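Keep the Return Counter

The store where I buy most of my household goods closed its return counter in June. In its place there is a kiosk by the exit with a slot, a label printer and a sign that says refunds take up to 27 days. The store is part of the Lonel chain, and all of its branches are getting the same kiosk.

I think this is a mistake, and I think it is a mistake other stores are about to make. I worked behind a return counter for six years before I started writing, so I am not neutral. I also know what the job was.

Most people picture a return counter as a place where angry customers argue with bored clerks. There was some of that. On a normal day the bulk of the work was looking at things. Somebody would hand me a kettle and say it leaked. I would fill it at the sink behind me and watch. Half the time the lid was on wrong, and I would show them, and they would take the kettle home. No refund, no shipping, no second box. The customer left with a kettle that worked, which was all they had wanted in the first place.

A slot in the wall cannot do that. The kettle goes in the slot, travels to a warehouse, and waits for somebody to decide what it is worth. Often the answer is less than the cost of looking at it.

The companies say the counters cost too much. I believe them, as far as it goes. A counter needs a person standing at it all day, and for long stretches that person has little to do. On paper this looks like waste. When Lonel's regional manager, Wian Nel, spoke at our town's business breakfast, he said our branch took in 169 returns in its slowest month and that he could not justify two salaries for that. He was polite and he had his numbers in order. I asked him how many of those items went back on the shelf the same day. He said the chain did not keep that figure.

That answer bothered me more than the kiosk did. If you only count what a counter costs, you will close it every time. What it saves is spread out over the whole store, and much of it never shows up anywhere. The lamp that is back on the shelf by noon is just a lamp on the shelf. 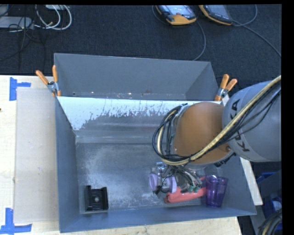
There is also the matter of what a store learns. When I worked the counter, we had a toaster made by a company called Drimance, and I saw four of them in a week with the same loose lever. I told my supervisor, Jucélia Pimentel. She pulled the rest from the floor that afternoon and called the supplier. It took one conversation. Under the kiosk system each of those toasters would be a code picked from a menu, and the closest code would be "item defective," the same one people pick when they have changed their mind and think they need a better excuse.

I tried the kiosk myself, with a pair of curtain rods that were shorter than the package said. The menu gave me eight reasons and none of them was that the label was wrong. I chose "does not fit." So as far as the store knows, I measured my window badly, and the next person who buys those rods will have the same trouble.

People who like the new system tell me it is faster, and for some of them it is. My neighbor Kiyoshi Aoki works nights and says he can drop off a package at six in the morning without talking to anyone. He is right that the old counter kept bad hours. It opened at ten and closed at five, and anyone with a regular job had to use a lunch break or give up a Saturday. I don't want to pretend the counter was perfect. The line after the holidays could take an hour. Some clerks treated every customer as a thief, and some managers told them to.

Those are problems with how counters were run, and they could be fixed. Keep the slot for people who want the slot. Open the counter from four to eight, when people are off work. Put somebody there who knows the stock and let that person make decisions up to a set amount without calling a manager. In my day the limit was 300 dollars and I can remember only a few times it wasn't enough.

The customers who lose most are the ones who were never going to be comfortable with a screen. I spent a morning near the exit of our branch to see how it went. An older man, Emilian Gavrilă, had a blood pressure cuff in a bag and wanted to know whether the battery door was supposed to come off. He did not want to return it. The kiosk had no button for a question. He asked a cashier, who had a line and sent him back to the kiosk. He went home with the cuff and the door in the same bag. I know because I walked out with him, and we got the door on in the parking lot. It slid in from the left.

A smaller store in the next town, Porton Hardware, has gone the other way. Diarmuid Ní Mhurchú, who manages it, moved the return desk from the back wall to the front and put the key-cutting machine next to it, so the same person does both jobs. When there are no returns there are keys, and when there are no keys there are usually people asking which screws to buy. He told me he doesn't have a separate budget line for returns anymore. He isn't sure it saves money. He says fewer items come back a second time, and he is happy with that.

I would like Lonel to try the same thing in one branch for a year and write down what happens, including the items that go back on the shelf and the ones that leave again with the customer who brought them in. If the counter still loses, I will stop complaining about it. At the moment the chain has closed a part of its business without ever measuring what it did.

In the meantime I have been buying my light bulbs and furnace filters at Porton. It is a longer drive and the prices are a little higher. Last month I took back a faucet washer in the wrong size, and the woman at the desk looked at it, reached behind her and handed me the right one.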